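Spending Our Way to a Tidier Table

What a small firm learned about buying kit to teach robots, one invoice at a time

2020-05-20

I should say at the start that I never meant to become the person who does the spreadsheets. I run the day-to-day at Fernach, which is a small outfit above a tile shop in Gevstead, and for most of our first two years the buying policy was that whoever shouted loudest got the next box. Then we signed the Florico job, which is all about table-top tidying and packing for their serviced flats, and suddenly there was a proper pot of money and a form that wanted to know how I'd spend it. So I sat down with a large mug of tea and tried to work it out.

The first big question was arms. Everybody wants arms! You walk round a trade hall and the arms are what you look at, all those shiny joints going up and down, and you come home with a bag full of leaflets and a strong feeling that you need two. I very nearly ordered a pair from Barroso in the first week. What stopped me was the lead time, which was 14 weeks before they'd even put them on a lorry, and we had people on the payroll who needed something to do in the meantime.

So we went the other way round and bought hand-held grippers first. You hold one in each hand, there's a camera on top, you do the job yourself and the recording becomes the lesson. They cost a fraction of what an arm does and you can have a new starter working with them by lunchtime. My only regret is that I budgeted for them as if they were hammers. They aren't hammers, they're closer to bicycles, with bits that work loose and bits that wear and a drawer full of small screws you swear you bought last month. If I were doing it again I'd put 15 per cent on top of the purchase price for spares and I'd do it on day one, before anyone has a chance to talk me out of it.

Fingertips, for instance. I had no line for fingertips at all. We've tried hard ones, ribbed ones and soft ones, and every change means somebody wants a full set for each pair of grippers plus a few to ruin. The soft ones are lovely on anything slippery and they pick up fluff like you wouldn't believe. Order more than you think, and order them together, as the postage on small parcels from abroad nearly made me cry (one came to more than the thing inside it).

Then there's storage, by which I mean disks. I asked for 2000 pounds in the first plan and felt very grand about it. Video is greedy stuff. You keep the original, you keep a copy somewhere else, you keep the cut-up version, and then a colleague makes a slightly different cut-up version and you keep that too. We got through the lot by November and I had to go back and ask for more, cap in hand, which I don't recommend. Work out what an hour of recording weighs, multiply it by the hours you've promised, double it for the copy and then have a biscuit before you look at the total.

The line that always gets a laugh in meetings is the one called soft furnishings. I've had a finance person from Florico ring me up and ask, quite kindly, whether the receipts had been muddled with my own shopping. They hadn't. If you want a machine to cope in someone's dining room then you have to record in something that looks like a dining room, and a bare bench under strip lights won't do it. Tablecloths, vases, curtains, crates, paper napkins by the packet. It's the cheapest line in the whole plan and I think it's done more for us than any other. I set it at 10 per cent of the equipment budget and spent perhaps half of that, mostly in discount homeware places and the end-of-line shelf at the garden centre.

A word on that, though. Buy patterned cloths as well as plain ones, buy things in colours you don't like, and write down where everything came from. We had a very good run of recordings with one particular basket and then couldn't find a second to match when the handle went. I spent a whole afternoon on the phone to shops. These days I buy two of anything that's going to be handled a lot, and the spare goes on the top shelf with a label on it.

People are the biggest cost and the one I was worst at. I'd planned for the hours of recording and nothing else, so there was no money for setting up, for putting everything back where it started, for checking the footage or for the stiff wrists you get from holding a gripper all morning. We now record for up to two hours at a stretch and then swap to checking. It looks slower on paper. The takes we throw away have dropped off a good deal, and folk are much less grumpy by teatime, me included.

And the arms? We did order from Barroso in the end, one of them, with the second written into next year's plan. By then we knew how wide a grip we wanted and how far it had to reach across a table, so I could fill in their order form without guessing. I'd still like the pair, mind you. The form for next year is open on my desk now and I've already moved some money out of travel, and if the fingertips behave themselves there might be enough left for a decent set of shelves.
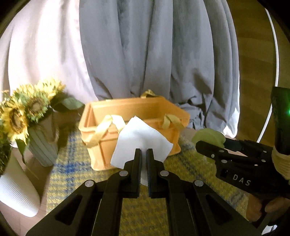
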